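Home | Bulletin | State Desk | Archive | Contact

Print this item | E-mail this item

Mernon revises eligibility checks for home care aid
By Clotilde Roussel
Sunday, December 8, 2019

The Mernon benefits office has issued revised rules for checking who qualifies for the home care supplement. The rules take effect with the next enrollment period. They replace the single yearly review with two reviews, set six months apart, and they change what counts as proof of income.

Under the old rules, an applicant could submit one pay stub or a signed statement. The revised text requires pay records covering eight consecutive weeks. Self-employed applicants may submit a bank summary for the same period. Signed statements are accepted only when an employer has closed.

The income limit itself does not change. The supplement stays at $200 a month for a household with one qualifying member. The asset test is also the same, although the form now lists vehicles on a separate line. 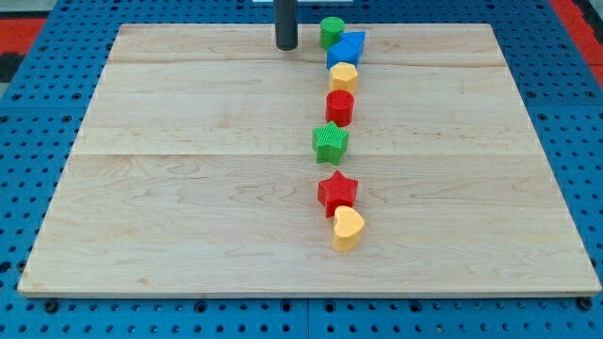

Notices of review will go out by mail 30 days before each deadline. A household that misses the deadline is suspended, and may be restored without a new application if the records arrive within the following month. After that, the file is closed and the household must apply again.

The Barna district office handled 123 closed files under the old procedure last year, most of them for missing paperwork. Its written comments asked for a longer restoration period. The final text did not adopt that request. It did adopt a change from the Plustton office, which lets a caregiver sign for receipt of the notice.

Appeals continue to go to the district hearing officer. The filing fee has been dropped. Forms printed before December remain valid until supplies run out.

Print this item | E-mail this item

Recent items
Plustton office extends counter hours
Barna district posts hearing calendar
How the asset test treats a second vehicle
Mernon budget: health and aid lines compared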